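Waltelbridge Shared Workrooms
Table and Furniture Safety Checklist, with Comments
Ground floor, Room 2
January 2020
Inspected by: Jean Cairns
Second reader: Nanami Kudo
Copy to: Ha-rang Ji (bookings), Geum-ok Song (repairs)

Scope. Tables, chairs, floor under and beside the tables, lighting over the tables, outlets used from the tables. Does not cover the kitchenette or the storage closet, which have their own sheets.

Marks used: OK, WATCH (no repair now, look again at the next round), FIX (repair request written), N/A.

The room was booked out until noon and I started after lunch. Table numbers follow the stickers on the underside of the aprons. The sticker on Table 3 has come off again and I wrote the number in pencil.

PART A. TABLETOPS

A1. Surface free of splinters and raised grain
Table 1: OK
Table 2: OK
Table 3: WATCH
Comment: Checked by hand with a cotton cloth, both with the grain and across it. The cloth snagged once on Table 3, at the window end. I could not find the spot again with a fingertip. Left alone for now. If it snags in February it should be sanded lightly and sealed.

A2. Surface free of cracks, lifting, or open joints
Table 1: OK
Table 2: OK
Table 3: OK
Comment: The tops are pale and the grain lines are fine and tan, so a hairline crack running with the grain would be easy to miss. Look along the surface from a low angle with the overhead light off, then again with it on. Geum-ok asked for this after last year's sheet marked a grain line as a crack and she came in with glue for nothing.

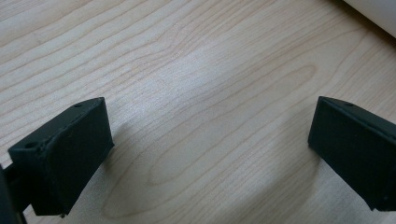

Reading time: 7 min

A3. Surface clean, no sticky residue
Table 1: OK
Table 2: FIX (cleaning only)
Table 3: OK
Comment: Tape residue on Table 2 near the door end. Came off partly with warm water and dish soap. Do not use the citrus remover from the closet on these tops, it took the finish dull in a patch on the old table in Room 4. I have left a note for the evening cleaner.

A4. Finish intact, no bare or fuzzy areas
Table 1: OK
Table 2: OK
Table 3: WATCH
Comment: Finish on Table 3 feels thinner along the front edge where people rest their forearms. No bare wood that I could find. Water test done with a few drops from a spoon, wiped after five minutes, no darkening.

A5. Edges and corners smooth
Table 1: OK
Table 2: FIX
Table 3: OK
Comment: One corner of Table 2 has a small chip on the lower side, sharp enough to catch a sleeve. Covered with cloth tape for the time being. Repair request 2069.

A6. Nothing stored or left on tops overnight
All tables: WATCH
Comment: Depends on who had the room last. The house rule is that tops are cleared by the last booking of the day. Two mugs and a stapler were waiting for me on Table 1 when I came in, and I moved them to the shelf.

PART B. TABLE FRAMES AND LEGS

B1. Legs tight, no movement at the joint
Table 1: OK
Table 2: OK
Table 3: FIX
Comment: Rear left leg on Table 3 moves when pushed from the side. The bolt turned a quarter turn by hand before it stopped. Needs the long hex key, which was not in the drawer. Repair request written on the same form as the Table 2 corner.

B2. Table stands level
Table 1: OK
Table 2: OK
Table 3: WATCH
Comment: Table 3 rocks slightly. Check again after the leg is tightened and before anyone puts a folded card under it.

B3. Foot pads present
Table 1: OK
Table 2: WATCH
Table 3: OK
Comment: One pad on Table 2 is worn flat and will start to mark the floor. Spare pads are in the Kirnex box on the second shelf of the closet.

B4. Load limit label in place and readable
Table 1: OK
Table 2: OK
Table 3: FIX
Comment: The label went missing along with the number sticker. New label needed. The limit for all three tables is 65 kg spread over the top, and nobody sits or stands on them.

B5. Table height
All tables: N/A
Comment: Fixed height, 29 inches. The line stays on the form for Room 4, where the tables adjust.

PART C. LIGHT ON THE WORK SURFACE

C1. Enough light to work safely at each table
Table 1: OK
Table 2: OK
Table 3: OK

C2. Glare
Table 1: OK
Table 2: WATCH
Table 3: WATCH
Comment: Daylight lies on the tops and the middle of the surface can look washed out. The looping pattern in the wood is plain enough even so. The trouble comes with small clear parts, pins, and glass, which are hard to pick out on a pale top with light across it. Groups doing bead work or sewing should lower the blind halfway or put down a dark mat. There are mats in the closet and they were clean.
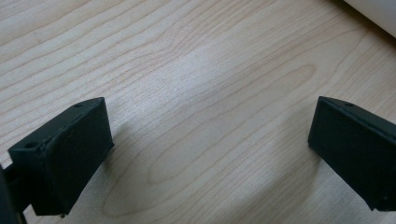

Vol. 3, p. 20

C3. Blinds working
Window blind, left: OK
Window blind, right: FIX
Comment: The right blind drops unevenly and the cord hangs low enough for a child to reach. Tied up on the hook today. A cord cleat should go on the wall at adult height before the Saturday family booking, and if it can't be done by then that booking should move to Room 4. Ha-rang has been told.

C4. Overhead fixtures
All: OK
Comment: One tube is slow to start. Still comes on within a few seconds.

PART D. CHAIRS

D1. Seats and backs secure
WATCH
Comment: One chair with a loose back screw, tightened on the spot. The stacking chairs are holding up better than the padded ones.

D2. Glides on chair legs
FIX
Comment: Several chairs are missing glides and scrape on the floor. Same box as the foot pads, but the size may be wrong. Geum-ok to check before ordering.

D3. Stacked safely when not in use
OK
Comment: Stacks were at the wall and no higher than the tape line.

PART E. FLOOR AND WALKWAYS

E1. Floor dry and free of trip hazards
OK
Comment: Dry on the day. The entrance mat curls at one corner and has been turned around so the curl faces the wall. It will want replacing this year.

E2. Clear path from every table to the door
WATCH
Comment: The path is clear with the tables in the marked positions. It gets tight when Table 3 is pulled toward the window, which people do for the light. Please push it back to the floor marks at the end of the booking.

E3. Bags and coats off the floor
OK
Comment: Hooks are enough for a normal group. A full room needs the rolling rack from the hall.

PART F. OUTLETS AND CORDS

F1. Outlet covers intact
OK

F2. Extension cords
FIX
Comment: One brown household extension cord found behind Table 1, no ground pin. Removed and tagged. The orange cord with the ground pin is the one to use, and it should go along the wall — never across the walkway, even taped.

F3. Hot tools (irons, glue guns, soldering)
WATCH
Comment: Heat pads are required on these tops. There are two in the closet and one has a scorched middle. I would like a third. Irons are to be stood on their heel on the pad and unplugged before anyone leaves the table. The sign that says so has faded and Jae-in Wi is printing another.

REPAIRS LIST FROM THIS ROUND

Table 2, chipped corner: sand, seal, remove tape. Form 2069.
Table 3, rear left leg: tighten bolt, check level afterward. Form 2069.
Table 3, number sticker and load label: replace both.
Right blind: cord cleat. Before Saturday.
Chair glides: measure, order.
Extension cord: replace with grounded cord.
Heat pad: buy one.

COMMENTS FROM SECOND READER (N. Kudo)

A1. I ran a nylon stocking over Table 3 as well, pulled over my hand. It catches on things a cotton cloth slides past. One snag, again at the window end, about a hand's width in from the edge. I put a small square of blue tape beside it so it can be found. Agree with WATCH, but I would not let the toddler group use that end.

A2. Agree. The curved loops in the grain look like a stain or a ring mark to people who have not seen these tables before, and I have twice found someone scrubbing at them. Could we add a line to the welcome sheet? Scrubbing pads are worse for the finish than anything that gets spilled.

A4. Would prefer one coat on the front edge of Table 3 this winter while it is already out for the leg. It saves moving it twice.

B2. Agree.

C2. The mats slide on the finish. The rubber-backed one is fine. The felt ones need a strip of shelf liner underneath, and there is a roll of it in the Room 4 cabinet.

F2. The brown cord has been taken out of this room before. Please cut the plug off this time and throw it away.

REPLY FROM REPAIRS (G. Song)

Leg and corner can be done in one visit. The long hex key is in my bag, sorry. I will do the front edge of Table 3 on the same day if the room can be closed until the next morning, because the sealer needs the night to cure and it smells. Cleat is in stock. Glides on the stacking chairs are a different size from the ones in the box, so those have to be ordered.

Next round: February. Start with Table 3, window end, then the right blind.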